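Notes for my talk, Zivex autumn meeting

Subject: writing assembly instructions that people can follow

(Speak slowly. The last time I finished eleven minutes too early and then stood there.)

Opening

Good morning. I write instruction sheets for flat furniture kits. I have done this work at Brorlow for many years, first in my own language and then in English. English is my third language, and I want to say at the start that this has helped me more than it has hurt me. When I do not know a difficult word, I must use an easy one, and the customer at home on the carpet with a screwdriver is happy with the easy one.

Ask the room: who has put together a shelf in the last year? Who had parts left over? Wait for the hands. Do not make the joke about my brother-in-law, it did not work at Grajales.

Part one: the order of the steps

The engineer gives me the product in the order in which it was designed. The customer needs the order in which it can be built. These two are almost never the same. In the design file the top comes first, because it is the part that everyone discussed in the meetings. On the floor the top comes last, or second to last if there is a back panel that slides.

My habit is to build the product once with no paper at all and to talk aloud while I do it. I record my voice. Afterward I type what I said, and I take out the bad words. What stays is the first draft of the instructions. 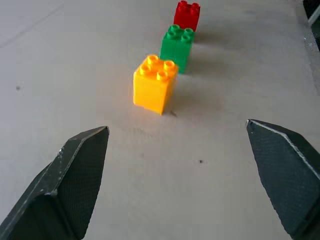

A step should have one action in it. "Turn the panel over and insert the four dowels" is two actions, and the customer who is interrupted by the telephone comes back and does not know if the panel was turned. We had a cabinet, the Flurer, where step 6 had three actions. I divided it into three steps. The sales department was against this, they feared that a longer sheet makes the product look difficult. We kept the three steps.

(Show the old Flurer sheet, then the new one. Give people time to read. Drink water.)

Part two: names for the parts

A part gets one name and it keeps this name until the end. In school we were taught to avoid repeating a word, and for a school essay I agree. In instructions it is a disaster. If I write "side panel" in step 2 and "upright" in step 5, the customer looks in the box for an upright.

Letters are good for flat parts, numbers are good for screws. Never use the letter O and never the letter I. I learned this from a complaint letter that was very polite and four pages long.

Left and right: always say from where. "Left, when you stand in front of the open side." It is long and not elegant. I have tried for years to find something shorter and I have not found it - if somebody here knows a better sentence, please come to me at lunch.

Part three: testing with real people

We test every sheet before printing. The tester gets the box, the sheet and a cup of coffee. I sit in the corner and I am not allowed to speak. This is the hardest part of my job. The tester holds the panel upside down and I must look at my shoes.

I write down only two kinds of things: the step where the person stopped, and the step where the person went back. I do not write down opinions in this phase. People will tell you the sheet was clear even after they have built the drawer backward, they are ashamed and they think it is their own mistake.

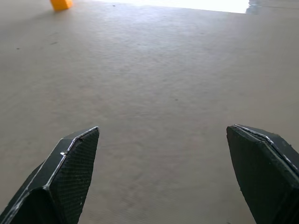 The best testers are people who do not like this kind of work. A person who builds models in the evening will solve the problem alone, before you can see that there was one. For the Flurer we had a very good tester who had never bought a screwdriver, and she stopped at a place where all our regular testers had gone through.

If you have time for only one test, do it after the drawings are finished but before the translation. After translation every change costs you again in each language. For the last product we changed one sentence late, and we had to reprint 500 sheets. I kept one. It hangs over my desk.

(Pause. If we are behind the schedule, skip part four and go to the questions.)

Part four: warnings

A warning must come before the action. It sounds clear, but take any sheet from your own company and look. Very often I find "Tighten all screws. Do not tighten screws before step 9." The customer has already tightened them, he is a quick person.

Also, do not give every step a warning triangle. When I started we had one on each page and the readers stopped seeing them. Now we use it for the wall anchor, for glass, and for lifting with two persons.

Questions

Somebody will ask about instructions with pictures only and no words. My answer: they are good for simple products, but a drawing cannot say "wait until the glue is dry."

Somebody will ask about video. We have tried it. Customers stop it with a hand full of screws, so keep each clip to one step.

The handout is on the table next to the door. Corrections to my English are welcome until October, then I print it again.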